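Dalgate Readers' Service: Picture Book Notes for February

The reprint of Esther Shemweta's counting series has reached the warehouse and will ship to member branches this month. All titles in the series are now in board and paper covers. The board edition has rounded corners and a sewn spine. The paper edition is stapled and should be shelved face out where space allows, as the spine carries no title.

Records for both editions were loaded to the Gridemo catalog at the end of last month. Branches that made their own temporary records should delete them before the next overnight update. Holds placed on a temporary record do not transfer and must be entered again by hand.

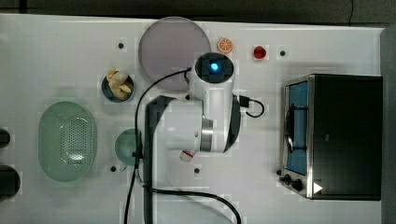

Plate, orange slice and robot arm on a white tabletop.

Reading levels for the series have been revised. The first four titles stay in the green band. The later titles use longer sentences and move up to yellow. New spine labels are packed with each carton. Old labels should be removed, not covered, so that the barcode scanner reads only one code.

Elfriede Fröhlich's bedtime stories are also back in print, in a new translation from Quintanilla. The text has been reset in a larger type and the page count has gone up, so the new copies do not match the old ones in reading-group sets. Please keep the two printings in separate bags. The page numbers in the leader's guide refer to the new printing only.

The print run is 3000 copies, of which 100 are held for library orders. Each branch may request up to 2 copies. Requests above that limit will be filled in the order received, if stock remains.

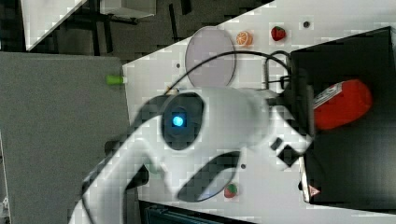
The arm's joint housing, with its blue indicator light.

The Gumus back-to-school list closes at 5 p.m. on the last working day of the month. Roughly 40 titles are on it, most of them for ages three to seven. Use the order form in the members' area and enter the full ISBN for each title. Forms with only a title and author will be returned.

Damaged copies from the fall shipment can still be sent back for credit. Enclose the packing slip and mark the fault on the inside cover in pencil.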